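Ticket 2906: Gripper width reads nonzero at full close, handheld collection tool
Project: Skiltilent
Site: Brirthorpe
Opened by: Derek Tindall
Date: 2026-01-10
Status: open, workaround in place
Severity: medium

Symptom
Width channel reports a 3 mm offset in 193 episodes from the Calado batch. Video and width disagree at grasp. Policy trained on the batch releases early on thin objects.

Environment
Handheld tool no. 30, wrist camera, Flunance logger. Last full calibration in September.

Log
1. Replayed 25 of the affected episodes. Offset is constant within an episode and does not drift. Timestamps between video and width are aligned, so this is not a sync fault.
2. Swapped the logger. No change.
3. Checked the calibration file. The closed value had been copied over from another tool; the open value was correct.
4. Recalibrated: five open/close cycles over a plain background, nothing in the grip. Offset at full close is now zero.
5. Reran the width extractor on the old video. It recovers the correct value except where the fingertips are hidden by the object — those episodes stay flagged.

Workaround
Load the new calibration file before recording. Start every episode with the fingers open and clear of any object, hold for two seconds, then begin the task. The extractor uses the hold as its reference.

Remaining
Flagged episodes are excluded from training until someone reviews them by hand. The logger should refuse a calibration file whose tool number does not match. Reference view for the opening hold:
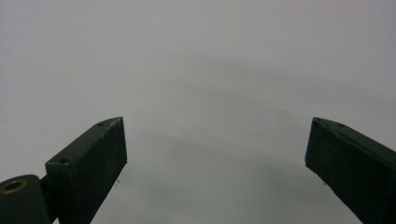
The tool number check is assigned to Derek. Do not close this ticket until it is merged and one new batch has passed the width comparison.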